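Grundlagen der Elektroinstallation im Haushalt
Skript zu Einheit 5: Mehrfachsteckdosen, Leitungsschutz und Belastung
Stand: 4. September 2021

5.1 Wiederholung

In Einheit 4 wurde der Weg vom Hausanschluss bis zur Wandsteckdose behandelt. Jeder Stromkreis endet im Verteiler an einem Leitungsschutzschalter. Dieser schützt die fest verlegte Leitung vor Überlast und Kurzschluss. Er schützt nicht automatisch alles, was hinter der Steckdose angeschlossen wird. Eine dünne Verlängerungsleitung kann überlastet sein, obwohl der Schalter im Verteiler noch nicht auslöst.

Für die folgenden Rechnungen genügt P = U · I. Bei 230 V und 16 A ergibt sich eine Leistung von 3680 W. Dieser Wert gilt für den gesamten Stromkreis, also für alle Steckdosen zusammen, die am selben Schutzschalter hängen.

5.2 Tischverteiler

Ein Tischverteiler vervielfacht die Anschlussstellen, die verfügbare Leistung bleibt gleich. Alle eingesteckten Geräte beziehen ihren Strom über dieselbe Zuleitung und denselben Stecker. Maßgeblich ist die Angabe auf dem Typenschild, meist auf der Unterseite. Fehlt das Typenschild oder ist es unleserlich, wird der Verteiler im Praktikum nicht verwendet.
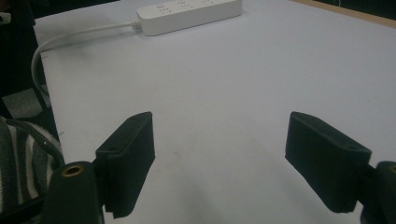
Wozu überhaupt rechnen, wenn am Tisch ohnehin nur Ladegeräte hängen, wurde dazu im April aus dem Kurs gefragt. Bei reinen Ladegeräten ist die Rechnung tatsächlich schnell erledigt. In der Praxis bleibt es aber selten dabei: Im Winter kommt ein Heizlüfter dazu, im Pausenraum ein Wasserkocher. Die Abschätzung soll so geübt sein, dass sie beim Einstecken im Kopf gelingt.

Rechenbeispiel: Ein Wasserkocher mit 2200 W und ein Heizlüfter mit 2000 W laufen gleichzeitig. Summe 4200 W, Strom 4200 W / 230 V = 18,3 A. Der Stromkreis ist überlastet. Ein Leitungsschutzschalter mit Charakteristik B16 löst bei diesem Wert unter Umständen erst spät oder gar nicht aus. Leitung und Kontakte erwärmen sich in dieser Zeit weiter.

Zum Vergleich der Arbeitsplatz aus der Übung Undarov: Rechner, Bildschirm und Schreibtischlampe nehmen zusammen 139 W auf. Das entspricht 0,6 A.

5.3 Reihenschaltung von Verteilern

Umgangssprachlich ist von Reihenschaltung die Rede, wenn ein Verteiler in den nächsten gesteckt wird. Elektrisch liegen die Verbraucher weiterhin parallel. Der Begriff führt in Klausuren regelmäßig zu Fehlern, bitte dort »Hintereinanderstecken« schreiben.

Drei Wirkungen sind zu nennen. Der Gesamtstrom fließt durch den ersten Verteiler, auch wenn dort selbst kaum etwas eingesteckt ist. Jede zusätzliche Steckverbindung bringt einen Übergangswiderstand mit. Außerdem steigt mit der Leitungslänge die Schleifenimpedanz, der Kurzschlussstrom sinkt, und die schnelle Abschaltung ist nicht mehr in jedem Fall gewährleistet.

Die Verlustleistung am Kontakt berechnet sich mit P = I² · R. Bei einem Übergangswiderstand von 0,05 Ω und 13 A ergeben sich 8,45 W auf sehr kleiner Fläche. Bei halbem Strom ist es nur ein Viertel davon.

5.4 Sichtprüfung vor der Benutzung

Gehäuse auf Risse und Verfärbungen prüfen. Zuleitung auf ganzer Länge ansehen, besonders an der Einführung ins Gehäuse und am Stecker. Schutzkontakte müssen vorhanden und dürfen nicht verbogen sein. Leitungen nicht unter Teppichen oder Stuhlrollen führen. Aufgewickelte Leitungen auf Trommeln vor größerer Belastung vollständig abrollen.

Die Sichtprüfung ersetzt keine Messung. Schutzleiterwiderstand und Isolationswiderstand folgen in Einheit 6.

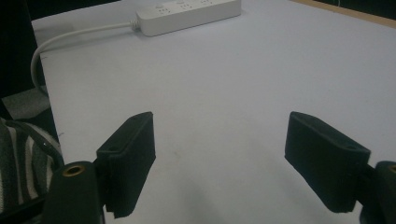
Schalter am Verteiler hin oder her, ich ziehe vor dem Reinigen immer den Stecker, schrieb Ó Néill im Kursforum. So ist es auch in der Werkstattordnung festgelegt. Ein einpoliger Schalter trennt nur einen Leiter. Je nach Lage des Steckers kann das der Neutralleiter sein, dann liegt am Gerät weiterhin der Außenleiter an. Zweipolige Schalter trennen beide Leiter, das Ziehen des Steckers bleibt dennoch Vorschrift.

5.5 Aufgaben

1) Im Seminarraum Tultmont sind an einem mit B16 abgesicherten Stromkreis ein Beamer (320 W), ein Kopierer (1400 W) und eine Kaffeemaschine (1000 W) angeschlossen. Berechnen Sie den Gesamtstrom.
2) Darf zusätzlich ein Heizlüfter mit 1500 W betrieben werden? Begründung mit Rechnung.
3) Skizzieren Sie zwei hintereinandergesteckte Verteiler mit je einem Verbraucher als Ersatzschaltbild. Tragen Sie die Übergangswiderstände ein.

Abgabe von Aufgabe 3 auf Papier, Maßstab beliebig. Datenblätter zur Übung Hurnoson liegen im Kursordner.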